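Hanging a heavy pendant light over a dining table - how low, and what size shade? 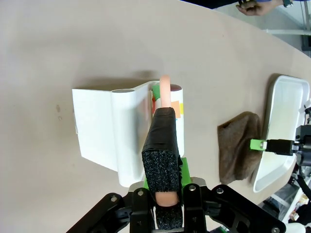

Peach cylinder in front of the folded white stand

Posted by Dalibor Kováčik, Tiltville, September 2018

Hi everyone! I finally talked myself into a proper statement light for the dining room and I'm so excited I can hardly eat under the old one. The one I've fallen for is the big Altard pendant in brushed brass, the one with the wide bell shade and the cream inside. It comes on a fabric cord that's 200 cm long and can be shortened.

My table is an oval walnut one, 192 cm long, and it seats six (eight if people like each other). The ceiling is a normal height, nothing grand. The trouble is that the electrical box isn't over the middle of the table. It sits closer to the window, because the people before us had a round table tucked over there. I can't move the table much or the sideboard doors won't open.

So, a few things I'd love to hear about. How far above the tabletop do you hang yours? Would one big shade look lonely over an oval table, and should I be looking at a pair of smaller ones? And has anyone run the cord sideways to a hook without it looking like a mistake? My wife likes the idea of a swagged cord, and I keep picturing a dentist's waiting room. Also brass - does the brushed kind go dark over time? I'd be thrilled if it did, but she wouldn't.

Thanks so much, I've been reading this site for weeks and I love seeing everybody's rooms!

Bello Abubakar

Oh, I love that lamp! I had one a lot like it in my last apartment and I still miss it.

For height, start with the bottom of the shade 30 to 36 inches above the table. I'd go toward the lower end with a bell shade. It throws a lovely pool of light on the food and you don't see the bulb when you're sitting down. Before you cut anything, blow up a balloon or tie a paper bag to a string and hang it at the height you have in mind. Then sit in every chair, and have the tallest person you know sit across from you. If you can see each other's eyes, you're good. Leave it up for dinner a couple of nights, and leave the cord a bit long the first time too - you can always take more off!

On one versus two, I'd stick with one. A single wide shade over an oval table looks calm and generous, and you can see the wood. Two small ones can be great over a long rectangle, but then you have two cords to keep straight and two shades to dust. A common rule is that the shade should be somewhere between half and two thirds of the table's WIDTH (people measure the length by accident and end up with something the size of a satellite dish). What's the diameter of the one you picked?

Swagging is fine, really. The secret is to let the cord hang in one relaxed curve between the ceiling plate and the hook. If you pull it nearly tight it looks like a clothesline. Use a hook that goes into a joist, or a proper anchor rated for well over the weight of the lamp, and check that the cord is meant to carry it. With a heavy brass shade I wouldn't guess. And 200 cm may come up short once you've gone sideways and then down, so measure with string before you order. Some makers will fit a longer cord if you ask when you buy.

As for the brass, it depends on the finish. If it's lacquered, it'll stay pretty much as it is for years. If it's raw, it'll get darker and warmer and you'll find fingerprints wherever you touch it. Mine was raw and I adored it. Wipe it with a soft dry cloth and keep metal polish away from the lacquered kind, it can go blotchy.

Please post a photo once it's up!

Nazari

get a 3000 K bulb and a dimmer, trust me!! warmer than that is nice too but 3000 with the cream inside looks great. make sure the bulb says dimmable, I bought the wrong one twice

Promard

If you own the place, have an electrician move the box. I had ours done when we changed tables and I was so happy with it that I did the hallway as well. There was a bit of patching and paint afterward, and the lamp hangs dead center with no hook.

Dalibor Kováčik

Wow, thank you all! The paper bag is up as we speak and my wife has already bumped it with a salad bowl, so it's going up an inch. The shade is a bit over half the table's width, so I think we're safe there. We ran the string and Bello is right, the cord would be too short with a swag. I'm going to get a price for moving the box before I decide. Dimmer is on the list!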